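Worktops, Wear and the Wiping Routine

Fitriani Purba has been looking after the furniture at the Skoria shared workrooms in Pledavthorpe for six years. The job covers chairs, shelving, door hardware and the tables, and the tables take up most of her time. We spoke in the smaller of the two packing rooms, at the end of a morning shift.

The packing tables have pale, off-white tops. Purba did not choose the color. "They were here when I started," she said. "I would have picked a mid gray. A mid gray hides dust, and it hides the fine scratches. On the other hand, a light top shows you where the dirt is, and if you are packing food trays or printed sleeves you want to know that before you put the goods down."

She divides marks on a table into those that sit on the surface and those that are in it. Smudges, tape residue and most stains belong to the first group. Scratches and dents belong to the second. The distinction decides what is done about them, and she said that the most common mistake among new staff is to treat a scratch as a stain.

"Somebody sees a thin gray line and scrubs it with a powder cleaner. The line is a scratch with dirt in it. The powder takes some of the dirt out, and it also puts 30 new scratches next to the old one. After a month you have a dull patch the size of a plate, and a dull patch picks up dirt faster than the rest of the top."

Her own method is plain. The top is cleared completely, then brushed with a dry, soft brush to move any grit. A damp cloth follows, with a small amount of neutral soap, and then a second cloth with clean water. The surface is dried by hand. She does not allow spraying directly onto the table, as the liquid runs to the edge and gets under the edge strip.

"Grit is the thing that matters most," she said. "A dark speck on a white table looks like nothing. If it is a crumb of cardboard, it is nothing. If it is a grain of sand from the loading bay, and you slide a box over it, you get a line as long as the slide."

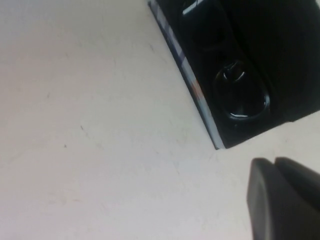
For that reason the rule in both rooms is that things are lifted and set down, and never pushed. The rule applies to cartons, tools and trays. Molded plastic trays are light, and people tend to slide them without thinking. Purba said that the tray itself does little harm on a clean surface. The harm comes from what is caught under the rim.

Ifor Rees, who plans the packing shifts, was doubtful about the rule when it was brought in. He timed a full run of trays both ways. "Lifting was slower by three minutes over the shift," he said. "I had expected more. I stopped arguing after that." He still objects to the requirement that each table be cleared before wiping, which he thinks is excessive on days when only sealed goods are handled. The two of them have not settled the point.

Stains are handled case by case. Purba keeps a short written guide, taped inside the door of the supply cupboard, which was drafted with Prys Watkins of Probert, the joinery shop that repairs the tables. Ink from printed bands and labels can usually be lifted with a little alcohol on a cotton cloth, worked from the outside of the mark toward the middle. Tea and coffee need warm soapy water and some waiting. Faint pink or brown tints are harder to place. They may come from wet cardboard, from a colored label that has been left on a damp top overnight, or from a drink.

"If I can't tell what it is, I start with water," Purba said. "Then soap. Then alcohol. I wait between each one and look at it again when the top is dry. A wet table lies to you. Everything looks clean on a wet table."

She inspects in the late afternoon with the overhead lights off, using the light from the window. Light from a low angle shows streaks and scuffs that cannot be seen from above. Streaks left by the cloth are wiped again with clean water. Scuffs are left alone unless they can be felt with a fingernail, in which case the position is written in the table log.

The log goes back to the October before she arrived and was begun by Forough Mahmoudi, her predecessor. It lists each table by number, with a sketch of the top and the marks on it. Purba has kept the same layout. Its main use is in deciding when a top should be turned, replaced or moved to other work. A table that is too worn for packing printed goods can still be used for sorting returns, and several have gone to the Disside store room on that basis.

Asked how long a top should last, she would not give one number. A table near the loading bay door wears much faster than one by the wall. The height also has an effect, she said, because people lean on a low table and drag their sleeves, zippers and badge clips over it.

"You can get a lot of years from an ordinary top," she said. "It won't look new. It has to be flat, clean and dry, and you have to be able to see what is on it."

The supply cupboard guide is due to be rewritten before the next intake of packing staff. Watkins has asked for a section on edge strips. Purba wants the part about powder cleaners moved to the first line.

Interview and text: Prys Wynne

Contact the editor | Copyright Skoria Workrooms, Pledavthorpe | Back to top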